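Workshop assistant, part time – Brevley Tool Library

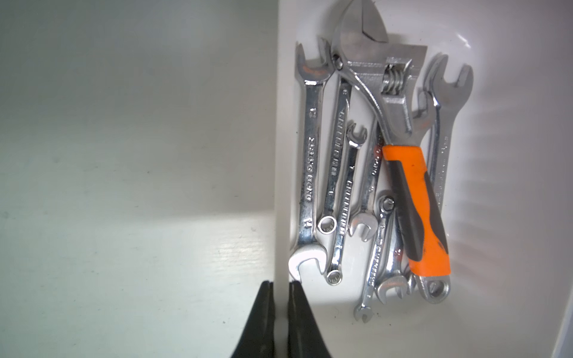
Leidy Bedoya told us she expected to spend her first month sweeping floors, and by the second week she was checking in returns and showing members how to set an adjustable wrench. Her old role is open again from March.

The library lends hand tools and garden gear to 284 member households. You would work 20 hours a week over four afternoons.

The work:
Checking tools in and out
Cleaning, oiling and minor repairs
Sorting donated tools
Answering phone and counter enquiries

You'll need basic hand tool skills and a friendly manner. Trade papers are not required. Some lifting is involved, and a driver's licence is useful – we do pickups from Wekalari and Ccori Road.

Training is paid and takes nine days. Staff can borrow any tool free of charge.

Send a resume and a short note to Fuad Adugna at the front counter, or apply through the form on our jobs page.

Posted Nov 8, 2023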